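Ticket 189: Shipping routes map, lines drawn over land
Opened by: Stella Kaijage
Project: Heverell (wall map and web version)
Status: open again

29 Nov 2021
The gallery says the Zekura layer is "fixed". I have loaded it on two machines and I don't believe it. The line from Handia still runs straight across the headland, and a ship can't do that. If visitors are meant to trust a work about who owns which vessel, the routes need to hold up.

Step 1. Cleared the cache and reloaded. No change. I was told this would sort it.

Step 2. Swapped the base map for the older one from May. The coast moved a little and the line stayed where it was, so I doubt the base map is to blame, whatever Quinlan say.

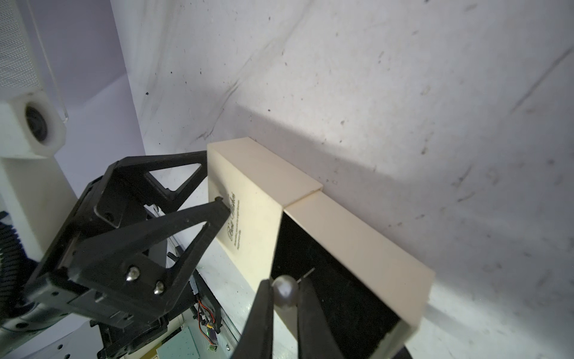

Step 3. Opened the route file itself. There are 40 points for the Handia line and 2 of them have the same time but different places. The software seems to join them up without complaint. Took out the second one and the line went round the headland.

Reply from Quinlan: "Duplicates are removed on import, so this shouldn't happen."

It did happen. Please send the import log, not a summary of it. I'd also like to know which of the two points came from the port records and which was typed in by hand, as the wall text quotes one of them.

Leaving this open until I see the log.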